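# Clulau: Processor Seating in Desktop Towers

Last updated: May

Maintainer: Hamish Costigan

## Summary

Clulau is a small collection of notes, stills and per-attempt records on one bench task: placing a processor in the socket of a full-size desktop computer that is lying on its side with the side panel off. It is the second release from the Flastine bench. The first, Vonau, covered memory modules and expansion cards only.

The release holds 300 attempt records. Of these, 284 have a complete set of fields. The rest are kept in the table with the missing fields left blank, and should be filtered out for any timing work.

## Parts covered

Each record refers to a processor, a socket and a case. The processor entries note the heat spreader, the exposed edge of the substrate, and the orientation in which the part was held on approach. Orientation is recorded relative to the board, never relative to the case.

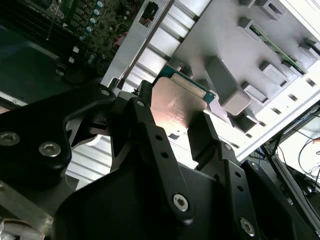 Processor held at a tilt near the motherboard, copper-colored heat spreader and green substrate edge showing.

The `tilt` field takes one of three values: `flat`, `slight`, `steep`. It is set by eye from the stills. Two readers set it separately and the value in the table is the one they agreed on. Where they did not agree, `tilt` is blank and `tilt_note` says why.

Contacts on the processor are not graded. An early version of the sheet had a column for contact condition, but close views rarely showed enough of the underside to fill it, and it was dropped before release.

## Case and layout

Cases are worked lying down so that the board is horizontal and the socket opens upward. All parts not involved in the task stay installed, including the power supply, drives, cages and any expansion card. This matters for clearance. A bare board on a mat gives a much easier approach than a board with a drive cage on one side and a power cable bundle next to it, and results from the two should not be pooled.
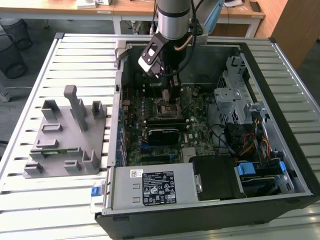

Tower on its side on the slatted table: socket near the top middle of the board, expansion card below it, power supply toward the bottom of the case.

Layout is recorded in `layout.csv`, one row per case:

- `case_id`: short code, matches the attempt table
- `socket_pos`: position of the socket on the board, as seen with the case lying down
- `card_present`: yes or no
- `cage_side`: side of the interior on which the drive cage sits
- `cable_run`: free text, where the main power cables pass
- `latches`: free text, color and location of any release latches

Use `cable_run` with care. Cables get pushed aside between sessions and the entry describes the case at first setup only.

## Attempt table

`attempts.csv` has one row per attempt. The main fields are:

- `attempt_id`
- `case_id`
- `tilt`, `tilt_note`
- `frame_state`: socket retention frame open or closed at the start
- `result`: seated, not seated, stopped
- `reader_note`: free text

"Seated" means that the processor sat level in the socket and the retention frame closed over it without force. It says nothing about whether the computer would start. No power-on test was carried out at any point, and thermal paste and coolers are outside the scope of this release.

Of the complete records, 188 are marked seated. "Stopped" is used when an attempt was ended early for any reason, including reasons unrelated to the processor.

## Known problems

1. Rows imported from the older Sivakumar sheet used `ok` in place of `seated`. These have been converted, but the free-text notes still contain the old term.
2. Version 1 of `layout.csv` had `cage_side` reversed for cases entered before the board-relative rule was adopted. Version 2 corrects this. Do not mix the two.
3. Reflections on the heat spreader can hide its corners in the stills. Readers were told to use the substrate edge instead when judging tilt, though a few notes suggest this was not always done.
4. `frame_state` was added late and is blank for many of the earlier rows.

## Suggested use

The table is suited to studying approach angle and clearance inside a populated case. It is too small, and too narrow in the cases it covers, for general claims about desktop assembly. Anyone comparing it with Vonau should match on `case_id` first, as the codes are shared between the two releases.

## Changes and contact

Corrections go to Hamish Costigan at the Flastine bench. Please quote the `attempt_id` and the field name. Changes to `result` need a second reader and will appear in the next numbered version. Spelling fixes in the note fields are made in place and are not logged.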